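報道関係各位

2026年6月2日
フォンリー空中芸スクール（スケンホルム）

「短期認定」を講師採用の条件から外します
エアリアル講師の育成を8月に改定、補助期間は2年に

スケンホルムの空中芸教室、フォンリー空中芸スクール（代表：ランディ・ハウグランド）は、エアリアルシルクとエアリアルフープの講師採用および育成の方法を、8月の新学期から改めます。外部団体が週末や短期合宿の形で発行している講師認定証を、採用の条件としても、昇給の根拠としても扱わないことにしました。代わりに、補助講師として教室に入る期間を2年とし、その間の指導記録をもとに、担当できるクラスの範囲を段階的に決めます。

先にお断りしておくと、この改定で授業の質が上がると証明されたわけではありません。当校にはそれを示すデータがありません。あるのは、いまのやり方では説明のつかないことがいくつか続いたという経験と、自分たちの記録を読み返した結果だけです。以下、分かっていることと分かっていないことを分けて書きます。

■ 改定の背景

空中芸を習う人は、この地域でも増えたと言われます。言っているのはたいてい教室を開いている側なので、当校も含めて割り引いて聞いてください。ただ、講師を名乗る人が増えたことは応募書類を見れば分かります。以前の応募者の経歴欄には、誰に習ったか、どの舞台に立ったか、どこで何年教えたかが書かれていました。最近は認定証の写しが先に来ます。級があり、色があり、銀の箔押しのものもあります。

それらの認定が何を確かめているのか、当校は発行元に問い合わせました。返答があったところと、なかったところがあります。返答があった中にも、受講すれば全員に発行されるもの、実技は動画の提出だけで足りるもの、筆記の設問を事前に配っているものがありました。熱心に教えている団体もあるはずです。しかし認定証を見ただけでは、どれがどれか区別がつきません。区別のつかない紙を採用の条件にしていたのは当校ですから、責任も当校にあります。

当校が気にしているのは、技の難しさよりも手前の部分です。布に初めて足をかけた人が、怖くなって手を離しかけたときに何と声をかけるか。肩に古い傷のある人が「大丈夫です」と言ったとき、その「大丈夫」をどこまで信じるか。マットをどこに敷き、いつ動かすか。週末の講習でこうしたことが話題に上ることはあるでしょう。話題に上ったことと、夕方のクラスの終わりに疲れた頭でそれができることとの間には、かなりの距離があります。
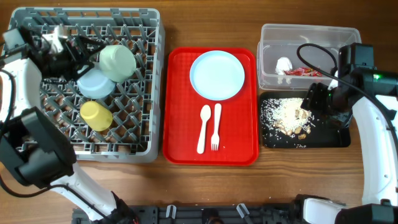

灰色のかごに横になったプラスチックのカップ

■ 記録を読み返して分かったこと、分からなかったこと

改定を検討するにあたり、主任コーチのエルサ・モーエンが、スケンホルム校とダスデール校に残っていた授業日誌を読み直しました。対象は576回分の授業です。日誌は担当講師が授業後に手書きで残すもので、書式は途中で変わっており、何も書かれていない欄もあります。

その中で、講師が「ひやりとした」「止めた」「下ろした」など、予定外の介入を書き残していた授業は18回ありました。少ないと見るか多いと見るかは、当校には決められません。几帳面な講師ほど多く書くからです。実際、記述の多い講師のクラスが危ないという印象を、教室の誰も持っていません。記述が一つもない講師について、危ないことが一度もなかったと考えるのも無理があります。

したがって、この数字を他校と比べたり、当校の安全性を示すものとして引用したりすることはお控えください。社内でも一度、募集案内に載せたいという話が出ましたが、見送りました。

数字よりも参考になったのは文章のほうでした。予定外の介入があった授業の日誌を並べて読むと、技の名前はばらばらです。足首の巻きつけでも、逆さの姿勢でも、着地の途中でも起きています。共通していたのは時間帯でした。授業の終盤、あと一回だけやりたいと生徒が言い、講師が応じたあとの記述が目につきます。もっとも、読み手が途中からそれを探し始めた可能性はあります。モーエンもその点は認めており、別の人間が先入観なしに読み直す作業を、改定後に予定しています。

モーエンは次のように話しています。

「私自身も若いころに認定を取りました。額に入れて飾った時期もあります。でも、生徒が布の途中で固まったときに、その講習で習ったことを思い出したかと聞かれると、思い出していません。思い出したのは、昔の先生が下で黙って立っていてくれたことです。それを制度にできるのかどうか、正直なところ自信はありません。試してみて、だめなら戻します」

■ 新しい育成の流れ

8月以降に採用する講師は、経歴にかかわらず、全員が補助講師から始めます。他校で主任を務めていた方も例外にはしません。この点については応募を検討していた方から不満の声もいただきました。もっともな不満だと思います。それでも例外を設けると、誰を例外にするかを決めるために、結局は紙に頼ることになります。

補助期間の前半は、同じ生徒のいるクラスに続けて入ります。毎回違うクラスを見学する従来の方式は、多くを見た気になる反面、一人の生徒が先週から何を変えたかに気づく機会がありませんでした。補助講師は技の手本を見せません。マット、布の高さ、待っている生徒の様子を受け持ち、授業後に主担当とは別に日誌を書きます。二つの日誌は突き合わせますが、一致させることは求めません。

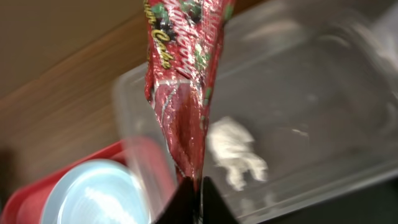
後半に入ると、導入クラスの一部を主担当として受け持ちます。準備運動、床での練習、低い位置での巻きつけまでを自分で組み立て、高い位置での練習に移るところで主任に交代します。どの時点で交代なしに進めるかは、主任と、その生徒たちを以前から知っている講師の二人で決めます。試験の日は設けません。試験の日にうまくできる人は大勢いるからです。

補助期間中も給与は支払います。無給の見習いを「修業」と呼ぶ慣行がこの分野には残っており、当校も過去に近いことをしていました。改定にあたり、補助講師の時給を見直し、日誌を書く時間も勤務時間に含めます。これに伴う費用については後述します。

■ 吊り具の点検について

講師の育成とは別に、吊り具の点検手順も改めます。担当はラワル・アジャイです。これまでは授業前に主担当の講師が目で見て触って確かめ、点検表に印をつけていました。印は毎回きれいにそろっていました。きれいすぎるというのがアジャイの指摘です。

「一度も抜けのない点検表を見ると、私はまず疑います。人間が毎日やる作業で、抜けが一つもないことはあまりありません。先に全部印をつけてから見て回っている人がいるのかもしれないし、見ていない人もいるのかもしれない。責めるつもりはなくて、表がそうさせる作りになっているんです」（アジャイ）

新しい点検表には、印をつける欄がありません。代わりに、金具の向き、布の毛羽立ち、スイベルの回り方について短い文で書く欄を置きます。「異常なし」だけの記入は受け付けません。手間は増えます。手間が増えると、いずれは決まり文句で埋められるようになるでしょう。その時期が来たら、また書式を変えるつもりです。

支点と梁の検査は、引き続きハルヴォルセン社に依頼します。同社の検査員が立ち会う日は終日休講とし、日程は教室の掲示と会員向けの案内でお知らせします。なお、同社は講師の育成には関わっておらず、今回の改定について意見を求めてもいません。 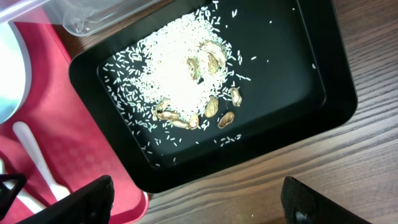 ■ すでに在籍している講師の扱い

在籍中の講師については、現在担当しているクラスをそのまま受け持ちます。新人に求めることを在籍者に求めないのは不公平だという意見が内部にもありました。そのとおりで、うまい答えは見つかっていません。当面の措置として、在籍講師も学期に一度、同僚のクラスに補助として入り、自分のクラスにも同僚を迎えます。主任も代表も対象です。

お互いのクラスに入ると遠慮が生まれ、当たり障りのない日誌が増えるおそれがあります。試しにダスデール校で行ったときには、最初の日誌がどれも「雰囲気がよかった」で始まっていました。そこで同僚のクラスに入る際は、褒め言葉を書く欄をなくし、生徒一人を選んでその人が何をしていたかだけを書くことにしました。読んで面白いものになった、というのが参加した講師の感想です。役に立ったかどうかは、まだ分かりません。

客演コーチのファルザド・ケルマニは、この仕組みに賛成していません。本人の了解を得て、意見をそのまま載せます。

「補助に長く置かれた人は、補助がうまくなります。教えるのがうまくなるとは限らない。私は早くから一人で教えて、失敗しながら覚えました。その失敗に付き合わされた生徒には申し訳ないけれど、あれがなければいまの自分はありません。フォンリーのやり方だと、慎重で、似たような講師ばかり育つのではないかと心配しています」

当校としては、失敗に生徒を付き合わせる前提には立てません。ただ、似たような講師ばかりになるという懸念は当たるかもしれず、補助に入る相手を途中で一度は変えるという規定を、この意見を受けて加えました。

■ 生徒と保護者の皆さまへの影響

クラスの名称、時間割、持ち物に変更はありません。導入クラスに補助講師が入るため、教室に立つ大人の数が増えます。見られていると落ち着かないという方は、受付にお申し出ください。補助講師の入らない時間帯をご案内できる場合があります。

受講料は据え置きます。ただし、いつまで据え置けるかは約束できません。補助講師の給与と日誌の時間を計算に入れると、両校の合計で、客席付きの発表会一回分にあたる費用が毎学期余分にかかります。今年度は冬の発表会を稽古場での公開練習に替えて、この分に充てます。照明と衣装を楽しみにしていた方には残念なお知らせになります。

改定案については、先に会員の皆さまにアンケートをお願いし、110人近くから回答をいただきました。賛成が多数を占めましたが、設問は当校が作ったもので、「安全のための改定に賛成ですか」という聞き方をしていました。これに反対と答える方はそういません。参考になったのは自由記述で、とくに次のような声が複数ありました。

・講師が頻繁に替わることのほうが困る
・補助の方に習いたいわけではない
・認定証があると親に説明しやすかった
・何も変えなくてよいと思う

三番目の声は重く受け止めています。空中芸を始めたいと家族に伝えるとき、「先生は資格を持っている」という一言が役に立つ場面は確かにあります。当校はその一言を差し上げられなくなります。代わりに、担当講師がどのような経路で教えるようになったかを一枚にまとめ、教室の入り口に置きます。読むのに少し時間がかかりますが、見学の際に手に取ってください。

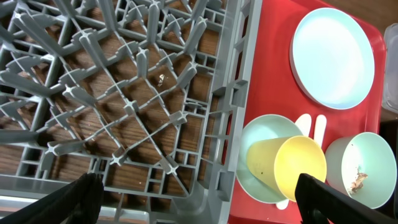 会員のヘドヴィグ・ベルゲは、スケンホルム校の導入クラスから始め、現在は中級クラスに通っています。改定案の説明会では、次のような発言がありました。

「先生がどんな認定を持っているか、気にしたことは一度もありませんでした。気にしていたのは、私の名前を覚えているか、前回痛いと言った側を覚えているかです。新しい制度でそれがよくなるなら賛成です。書類の種類が変わるだけなら、どちらでもいいです」

■ 「資格不要」という意味ではありません

今回の改定が、経験のない人でも教えられるという意味に受け取られることを心配しています。講師の募集では、これまでと同じく、本人が継続して稽古を積んでいること、応急手当の講習を受けていること、照会先を挙げられることを求めます。応急手当の講習についても、受けたから対応できるとは考えておらず、学期の初めに教室内で実際の動線を使った練習を行います。

また、短期の講習に参加することを禁じるものでもありません。新しい技を覚え、よその講師と知り合う場としては意味があるでしょう。当校の講師が参加する場合の休暇の扱いも変わりません。戻ってきた講師には、何を習ったかに加えて、習ったけれど自分のクラスでは使わないと決めたことを一つ、講師会で話してもらいます。

他の教室に同じ方法を勧める考えもありません。規模も生徒の年齢も違えば、合うやり方は違うはずです。取材の際に「業界に一石を投じる」といった表現を使いたいというご相談を事前にいただきましたが、当校からはそのような説明をしておりません。

■ 見直しの予定

改定の内容は、最初の補助講師が期間を終えるまで固定せず、学期ごとに手を入れます。次の点が見られた場合は、制度そのものを取りやめることも検討します。

・補助講師が期間の途中で続けて辞めた場合
・日誌の文面が似通い、誰が書いたか分からなくなった場合
・導入クラスの生徒が、主担当と補助のどちらに聞けばよいか迷うという声が続いた場合

何をもって「続けて」とするかは決めていません。先に決めておくべきだという意見と、決めるとその一歩手前で安心してしまうという意見があり、まとまりませんでした。

代表のランディ・ハウグランドのコメントです。

「発表文というのは普通、これで良くなりますと書くものだと広報の先輩に叱られました。良くなってほしいとは思っています。ただ、私たちは少し前まで、認定証をそろえれば良くなると同じ調子で書いていました。当時の発表文は消さずにサイトに残してありますので、読み比べてください。恥ずかしい文章ですが、間違えた側の言い分として残しておきます」

■ 説明と見学について

新しい育成方法についての説明は、スケンホルム校とダスデール校の受付で随時行っています。導入クラスの見学も受け付けます。見学の方は靴を脱ぎ、マットの外側の椅子をお使いください。授業中の撮影は、生徒全員の同意が取れた場合に限ります。同意が取れないことのほうが多いため、撮影を前提とした取材は早めにご相談ください。

補助講師の募集要項は、両校の受付で配布します。応募書類に認定証の写しを添付していただいても構いませんが、選考では読みません。

■ 学校について

フォンリー空中芸スクールは、スケンホルムとダスデールに稽古場を持つ空中芸の教室です。エアリアルシルク、エアリアルフープ、床での柔軟と筋力の各クラスを開いています。競技会への選手派遣は行っていません。

■ お問い合わせ

フォンリー空中芸スクール 広報窓口
スケンホルム校受付にて承ります。授業時間中は電話に出られないことがあります。

以上

関連するお知らせ
・冬の発表会に代わる公開練習について
・ダスデール校 更衣室の工事に伴う入り口の変更
・ハルヴォルセン社による支点検査日の休講
・導入クラス 振替受講の締め切りが変わりました
・【過去の発表】講師全員の認定取得を目指します

当サイトでは、表示の改善と閲覧状況の把握のためにCookieを使用しています。引き続きご覧になる場合は、Cookieの使用に同意したものとみなします。設定はいつでも変更できます。
［同意する］［設定を変更する］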